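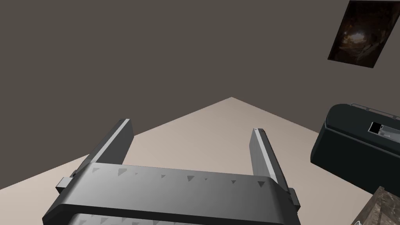

Eugeniusz Kubiak wrote in under the last installment to say that I was being unfair, that any arm which can close its fingers on a mug can clear a table, and that the rest is a matter of waiting until the software catches up. Maybe. I have heard the same thing every May for as long as I have been keeping this page, and I still clear my own table.

So this installment is a how-to. If someone is offering you a machine that does chores, or you are tempted by one for the shop, try it on a chore of your own before you sign anything. You need an afternoon, a pencil and a willingness to be rude to a salesman.

What you need

A chore you do at least once a day
A kitchen timer
Paper, ruled in two columns
The machine, in your room, on your table

Simulated runs don't count for this. I like simulation and I use it. A rendered tabletop with an open gripper over it is a fine place to work out reach and approach angles, and it costs nothing when the fingers go through the wall. But a rendered table has no crumbs on it. Ask how many of the runs in the brochure were done on a real one. When I asked Proltix, the answer took four emails to arrive and did not contain a number.

Step 1. Write the chore down in full

"Clear the table" is not a chore a machine can be held to. Write what you do, including the dull parts: stack the plates, tip the scraps, carry the pan with both hands, go back for the fork that fell. My own list for one breakfast came to nine lines. The demo I had been shown covered two of them.

Step 2. Do it yourself, timed

Do it at your usual pace. Mine took 248 seconds, with a stop to let the dog out. Put this in the left column.

Step 3. Look at the hand before you look at the arm

Most of what I am sent to try has two flat fingers that open and shut. That will hold a box, a block, a bottle if it stands up straight. Now go through your list and mark every line where you use your palm, your fingertips separately, or your other hand. Wiping is palm. Peeling a wet paper towel off a counter is fingertips. A trash bag is both hands and sometimes a knee.

Anything you marked, ask to see first. Don't let them begin with the block.

Step 4. Run it without touching anything

This is the hard one. People help. They nudge the cup an inch to the left, they turn the handle around, and afterward they remember the machine doing it. Sit on your hands. Every time anyone in the room steps in, make a mark in the right column and keep the timer going.

The Wurolden unit did my breakfast table in about 317 minutes, counting two restarts and a long think over a spoon. The man from Wurolden called this a completed task. I suppose it was completed. It was also the middle of the afternoon.

Step 5. Change one thing and run it again

Move the lamp. Swap the white plates for dark ones. Put something heavy and shiny at the edge of the table. You would hardly notice, and neither should the machine. If it fails here, what you saw in step 4 was a rehearsed routine and you should price it as one.

Step 6. Add up the right column

Count the interventions and add the setup and the cleanup afterward. If your own labor is more than the left column, you have bought a chore.

On shop floors

I am a little kinder here. The bench at Clillora has an arm that moves the same casting from the same tray to the same fixture all day, and it does it well, with everything bolted down around it. Do steps 1 through 4 and skip 5 if you really can promise that nothing will move. Kurtuluş tried the same arm on mixed returns and put a person back on the line before lunch.

Eugeniusz, if you run this on your own table, send me both columns and I will print them as they are. Please include the fork.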